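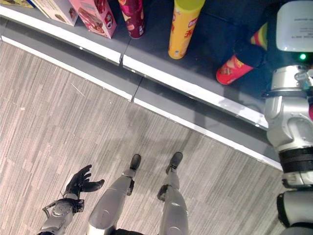 Curnar opens its Corkus test shop for a demonstration of shelf-stocking robots

Robotics firm Curnar opened its test shop at Corkus to visitors in October for a demonstration of humanoid robots handling packaged groceries. Trade guests from small shops and wholesalers attended, along with students from the technical college at Iglesias.

The demonstration was part of Grara, the company's programme on routine shop work. It deals with everyday shelf jobs - picking up a single item, carrying it a short distance and setting it down where a customer would expect to find it.

Each session lasted 45 minutes and was limited to 6 visitors, so that everyone could stand close to the shelves and ask questions. 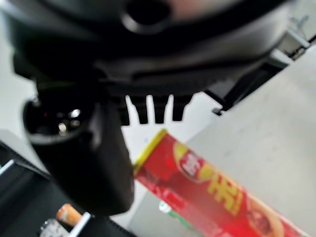 Reading time: 2 min

Tube-shaped snack canisters were among the goods used. They are a standard test item in the Grara programme. A canister can roll when it is on its side and tip when it is upright, and the hand has to close on it without denting the card.

The test shop is fitted out with ordinary retail shelving, a steel worktable and carpet tiles. Curnar said it had chosen normal shop fittings so that the results would mean something to shopkeepers.
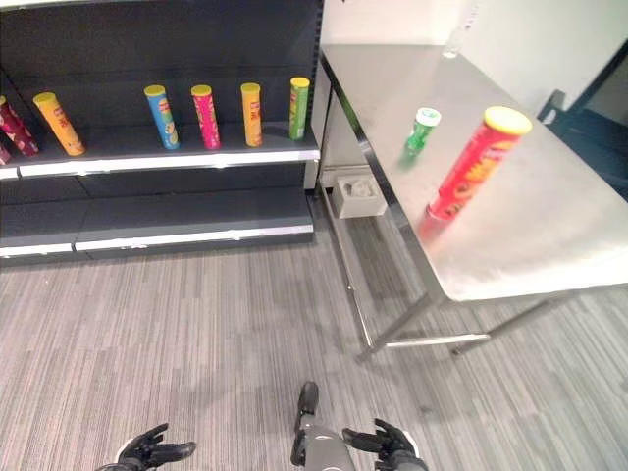 Curnar Press Office

Visitors asked mainly about speed, cost and safety. The company told them that the robots are slower than a trained shop worker at present, and that no price has been set. Staff stayed within reach of a stop button during every session.

"We would sooner show the work as it stands today than wait until it is perfect," the company said in a statement. "Shop owners spot problems that we miss, and we wrote down a good many of them."

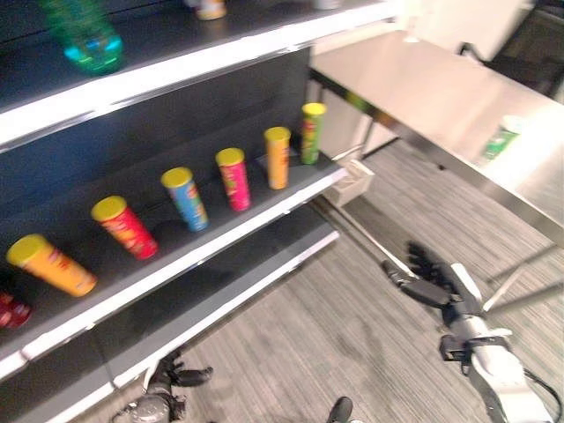 Snack canisters and a robot's hands at the Corkus test shop.

The next stage of Grara will cover mixed shelves, where boxes, bottles and soft packs stand side by side. Curnar plans a second open day at Corkus in the spring. Places will be offered first to shops that asked to join the waiting list.

6 comments | 400 shares

Reader comments

Went to the afternoon session. Slower than I expected but very steady. Would like to see it deal with glass jars.

Will there be a session for people who don't work in retail?

Good to see they used normal shelves. Ours are narrower, though - would the hands fit?

Contact: Curnar Press Office, Corkus | © Curnar. All rights reserved. | Back to top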